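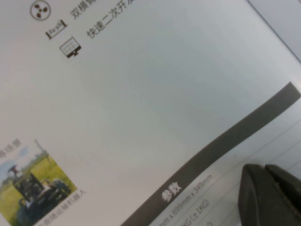
Ok quick one today, bread's in the oven and I have to leave by 4. So many of you asked about the Jultden rice cooker after my February soup post that I figured I'd better just write it up. Bought it myself, 155 dollars, no one sent it to me.

Short version: I like it. Not love. Like.

White rice is great. Really great. Rinse, fill to the line, press the big button, go do something else. 42 minutes for two cups on the regular setting, and that includes the resting time. Grains stay separate, bottom doesn't scorch. My old Matsuda was faster but it always left that tough brown layer I had to soak off overnight.

Brown rice, hmm. First three batches were mushy. Less water than the line says, thats the trick. Quarter cup less. Steel cut oats came out lovely, put them on before bed with the timer and woke up to breakfast. 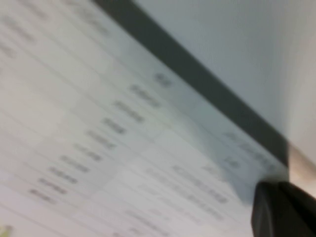 Mine does the same thing with brown rice, one commenter wrote under the soup post, and she soaks hers for 30 minutes first and then uses the full amount of water. Tried it last night. She's right, much better texture, bit chewy in a good way. So do that if you have the time. I usually don't.

Steamer tray is small. Two salmon fillets if they're skinny, or one sweet potato cut up. Dumplings, maybe 11 if you crowd them, and then they stick so don't crowd them. I still get out the bamboo steamer when people are over.
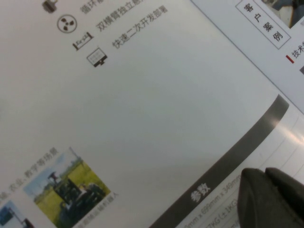
Cleaning and other gripes

Pot wipes right out. Lid is another story, the little vent piece collects starchy goo and you need a toothpick. Also the cord is way too short!! Had to move the toaster.

The beep. Loud, five times, can't turn it off. If you have a baby napping, no.

I looked at the Winness too, same size, cheaper, but the inner pot felt thin in the store and it has no timer. For me the timer is teh whole point.

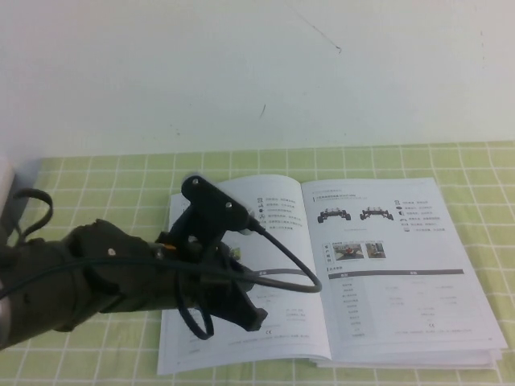 Booklet open on the green check cloth.

Would I buy it again? Yes, on sale. If you only ever make white rice get something cheaper. Coconut rice recipe coming next, needs one more test, the last one was too sweet.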